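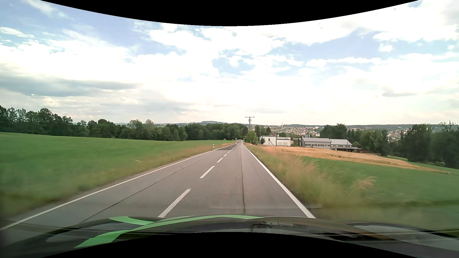 The Case for Reporting the Easy Miles

Opinion
Thérèse Cormier, Ivalent
Thursday, April 24, 2025

Research on automated driving has a reporting problem, and it begins on country roads. When a lane-keeping method is presented, its results are usually grouped by difficulty. City streets, night driving and heavy rain each receive a table. Straight rural road in daylight is folded into an average, on the assumption that any competent system handles it well. Our institute held the same view until last October, and I believe we were wrong to do so.

The occasion was the Burell study, led by my colleague Refilwe Dlamini. Her team trained a model to predict steering from a single forward camera and compared it with the choices of human drivers on the same routes. The overall agreement score was 91 out of 100. A score of that kind is easy to publish, and we nearly published it alone.

Pravesh Sibiya asked for the results by road type. On winding roads the model and the drivers agreed closely. On long straight sections the model drifted slowly toward the edge line and then corrected, again and again. None of these movements was large enough to count as an error under our rules. Taken together, they described a car that few passengers would wish to ride in.

The cause is still under discussion. Straight road supplies the model with a great deal of data and very little variety. Seams and patches in the pavement can run nearly parallel to the painted lines, and a model that has seldom been penalized for small mistakes may give such marks too much weight. Silvan Kofler has argued that the fault lies in the training loss. I find his argument persuasive, although the tests that would settle it have not been run.

My concern in this essay is with the practice of reporting. A single score allows a method to hide its habits in the conditions where it will spend most of its working life. I would ask that every paper on lane keeping include a separate result for plain, well-marked road, measured over stretches of at least 10 minutes, with the path of the car shown as well as the error count.

Some reviewers will object that this adds length to papers that are already long. In our case the additional material came to one figure and eight lines of text. The revised Burell report includes both, and the overall score now appears after them.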